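Where Does the Rate on My Savings Account Come From?
Project report, Personal Finance and Banking, second-year elective

Why I picked this

I opened my first proper savings account in March, at Padier, a little credit union two blocks from my apartment. The ad in the window had a rate on it that looked great, and I walked in, signed everything, and walked out feeling very grown up. Six weeks later I looked at my statement and the interest was so small I thought there'd been a mistake. There hadn't. I just hadn't read the fine print (I know, I know). When our instructor, Yurii Pavliuk, asked us to pick a topic with "a real number in it that bothers you," I already had mine.

So my question was pretty simple: when a bank or credit union tells you a savings rate, how did they pick it, and why is it so different from the one down the street?

What I did

I compared savings accounts at three places. Padier, because that's where my money is. Hiltholm, which has a branch on campus, and Delorme, which has no branches at all and does everything through an app. I wrote down the posted rate for each one, plus the fees, the minimum balance, and any conditions on getting the higher rate. I did this once a week for the whole term, in a spreadsheet I called Skosus. (It's my cat's name. I was tired, and then it was too late to change it because the other tabs linked to it.)

I also wanted to see what the rates meant in actual dollars, so I used my own balance, $1,350, for all the calculations. A lot of the comparison sites use ten thousand dollars, and good for whoever has that, but I wanted to know what would happen to mine.

I tried to interview someone at each place as well. Hiltholm's branch manager was lovely and gave me half an hour. The person at Padier answered my questions over the counter between customers. Delorme sent me a form email and a link to their FAQ, twice.

Posted rates and the rate you get

The first thing I learned is that "up to" is doing a lot of work in those ads. At Padier the big number in the window only applies to new deposits, and only for the first three months. After that you drop to the regular rate, which was the one on my statement, because my transfer came from a chequing account I already had there and so it didn't count as new money at all!

Hiltholm has tiers. You get one rate on a small balance and a better one once you go past a certain amount. I had assumed that once you crossed the line, the better rate applied to the whole balance, but the manager explained that at Hiltholm it only applies to the part above the line. Other places do it the other way, so you have to ask. I'm nowhere near the line, so for me it's a bit academic.

Delorme has one rate for everybody and no minimum, and I liked that a lot. The catch is that moving money out takes a couple of business days, and paper statements cost extra.

How interest gets calculated

All three calculate interest daily and pay it monthly. I'd never understood what that meant before this project. Basically they take your closing balance each day, multiply it by the annual rate divided by the number of days in the year, and keep a running total that gets paid out at the end of the month. If you move your rent money in and out, you still earn a tiny bit for the days it sat there. Some accounts at other institutions pay on the lowest balance of the month, and that would be terrible for somebody who lives the way I do.

I checked one of my own statements by hand and got a different answer from theirs. It took me an entire evening to figure out that I'd used the date I made a deposit at 9 p.m. and they'd used the next business day. They were right, annoyingly.

A 1 per cent rate on my balance works out to $13.50 over a year before compounding. Going up to 2 per cent gives me $27. So the gap between a so-so account and a decent one is a pizza, at my balance. A $6 monthly fee, on the other hand, is $72 a year, and it would wipe out the interest on any of these accounts for me many times over. I'd have to say that's the most useful thing I found, and I wasn't even looking for it. I went in caring about rates and came out caring about fees.

So why are the rates different?

From the interviews and my reading, the main reason seems to be how badly each place wants deposits at that moment. Banks and credit unions lend out money and need funding for those loans. Deposits from people like me are one source, and there are others, like borrowing from other institutions or selling longer-term certificates. When loan demand is strong and deposits are slow, a place might bump up its rate or run a promotion. When it's got plenty, it has no reason to.

The central bank's rate matters too, as it moves what all of that other funding costs. But it doesn't get passed along neatly. The Hiltholm manager told me loans with variable rates change pretty much right away, while savings rates get "reviewed." I asked who reviews them and she laughed and said head office.

Costs come into it as well. Delorme doesn't pay rent on branches and I'd guess that helps it offer more, but I couldn't get anybody there to confirm it, so please take it as my guess.

Problems with my project

Three places is a small sample. I logged 174 entries in the spreadsheet, which sounds impressive until you know that most of them say "no change." One term also isn't long enough to see a full round of rate changes. If I did it again I'd include a big national bank, and I'd ask for the history of posted rates instead of waiting around for them to move. I also didn't deal with tax on interest or with inflation, and Yurii pointed out in my draft that inflation could easily be bigger than any rate I looked at. Fair point, and kind of depressing.

What I'm doing with my own money

I'm leaving my chequing at Padier, because the people are nice and it's close, and I've opened a Delorme account for savings. I've got a reminder in my phone to check the rate every couple of months. The spreadsheet is still going, too.
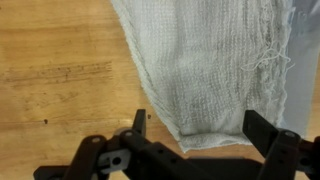

Figure 1. Pale cloth on a wooden tabletop.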